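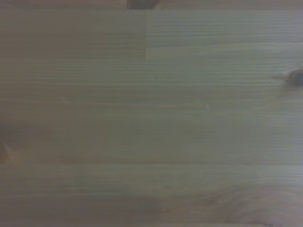 4. What changed for the people at the bench

I spent most of March at the Siltby panel shop, standing next to the folks who sort pine boards for a living, and I want to talk about them before I get to any more charts. The shop put in two sorting cells from Zepeda over the winter. Each one has an arm with a little camera at the wrist, and it goes over a panel up close, a patch at a time, looking for knots, open seams and anything odd in the grain. Before that, people did it by eye and by thumb (a lot of thumb, as I learned when I tried it and got a splinter in the first hour!).

The knots are the easy part. Figure 1 is a wrist-camera view of a panel surface, and you can spot the dark knot at the right side without any help from me. The one at the left is fainter and more orange-brown, and it was the one that got the sorters talking when I passed the print along the bench. Then there's the swirly grain in the lower right corner. Is that a fault? At Siltby it depends on the customer, and the sorters carry that kind of thing in their heads. The short seam near the top, where the two pieces differ a little in tone, got a shrug from everyone.

Figure 1. Close view of a panel surface from the wrist camera. Knots at the left and right sides, curved grain at lower right, short vertical joint in the upper part.

So what do people do all day now? Mostly they answer the cell. It sorts what it's sure about and sends the rest to a screen, and somebody taps keep, trim or reject. I sat in on 128 of these calls in one morning shift. Kagiso Van der Merwe, the lead sorter, told me his back feels great and his eyes are shot. He used to walk the line and handle maybe one board in three himself, chatting the whole way down. On the screen he's sitting still, and the calls that reach him are all hard ones — the easy boards, which used to give him a breather, go straight past.

I hadn't planned to study breaks, but there I was, writing down break times. The crew ended up asking for a swap every 25 minutes, screen to stacking and back again, and the shift boss said yes by lunch. Stacking was the job everybody tried to dodge before the cells came in. Now people want their turn at it.

Training has gotten harder too. New hires at Siltby used to go through 400 boards beside an old hand before they sorted alone. The sister shop in Uvstead, which runs the same cells, dropped that and starts people on the screen. Their newer sorters told me they felt fine about knots and pretty lost about grain, and a couple of them had asked to go handle real boards on the side. Siltby kept its bench time, and Kagiso still hands every new person a panel and tells them to close their eyes and feel for the joint first.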